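Dry-laying bricks before you build

If you are planning a low garden edge or a plain brick bookend shelf, lay a few bricks out dry first. A kitchen table is a good height for it and saves your back. Cover it with an old tablecloth, as bricks shed grit and will scratch a bare top.

Start with a bottom row, end to end. Set the next brick over a seam, so that it rests on two bricks below. Masons call this a running bond. Seams that line up one above the other make a weak wall.

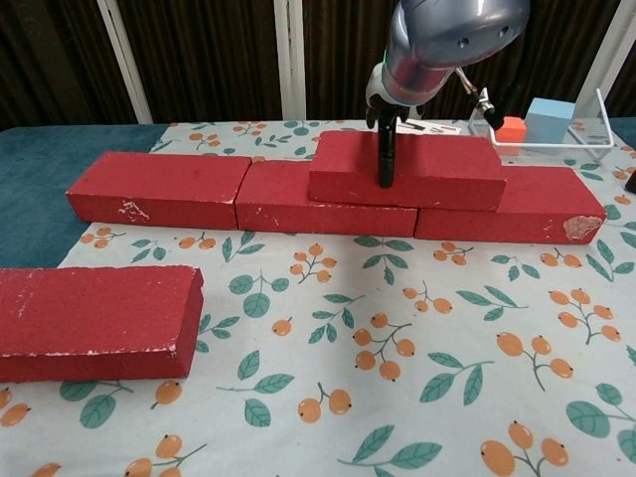 By the Halvorsen Home Desk
Workshop tips, April

A red surface does not always go all the way through. Where a brick is chipped, you may find a paler pinkish-beige underneath. Turn that side to the back or put it at the end of a row that will be covered.

White chalky marks on the corners are mostly scuffs. Try a stiff dry brush before you reach for water. Leave small flecks alone.

Keep a spare within reach for swapping out a brick that rocks. To check for rocking, press down on one end of the top brick, then on the other.

Number the bricks in chalk on the underside before you carry them out. For a longer edge, dry-lay 11 at a time on the ground and check them with a level.

When you finish, lift the cloth by its corners and shake it outdoors.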